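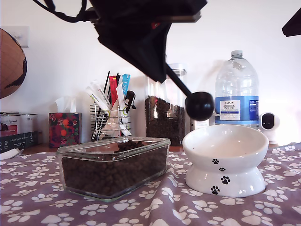

Skorkside, March

Thread on the cat feeding station, third revision. A few of you asked how the dry food gets measured here, so I'm writing it down once and pinning it.

Storage first. Kibble lives in a tall clear glass jar with a silver lid. The bag it came in never sealed properly after the first week. Glass also shows the level, so I reorder at one third and don't have to guess.

The long-handled black scoop is the only measuring tool. I leveled it off and weighed the result on a kitchen scale: 15 grams of our current food. Change the food and the number changes. Pellet size matters more than the label suggests.

Faisal Bajwa asks why I don't use the lines on the cup. Lines measure volume. The feeding chart on the bag is in grams. Weigh one level scoop, write the number on tape, stick the tape inside a cabinet door.
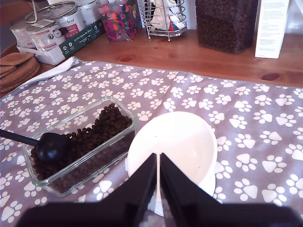 Efe Bako

Layout on the table. Paw-print mat goes down first, rectangular glass container on the left, raised white bowl to the right of it. The scoop stays in the container with the handle over the left rim, where I can grab it without touching the food.

The container is the buffer between jar and bowl. I fill it in the morning with the day's ration and close the jar. Whatever is left at 9 p.m. is what she hasn't been given yet. It ended the "did you feed her" conversation in this household.

The mat is fabric. Rubber was easier to wipe but pellets bounced off it and went under the stove. On fabric they mostly stay put. Shake it out, then machine wash it cold. Mine has shrunk a little.

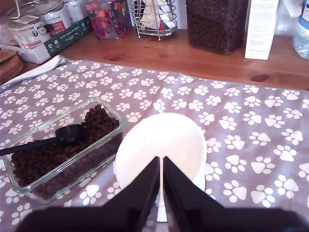
The raised bowl took the longest to choose. Tarar makes a steel one I returned: too deep, and she pulled food out onto the floor to eat it. Shallow and tilted works better for her. Your cat may disagree.

Cleaning: bowl daily, container before each refill, scoop whenever the bowl is done. Dry everything fully before food goes back in. Damp kibble sticks to glass and you will need a brush.

Wet food is a separate calculation. On days she gets a can I take two scoops out of the dry ration, so 30 grams. I'll post the spreadsheet if there's interest. It's ugly.

Still open: a lid for the container. The one it came with cracked at a corner and Jumlow doesn't sell them separately. If you know a flat one that fits, reply with the inside measurements, please, and not the outside.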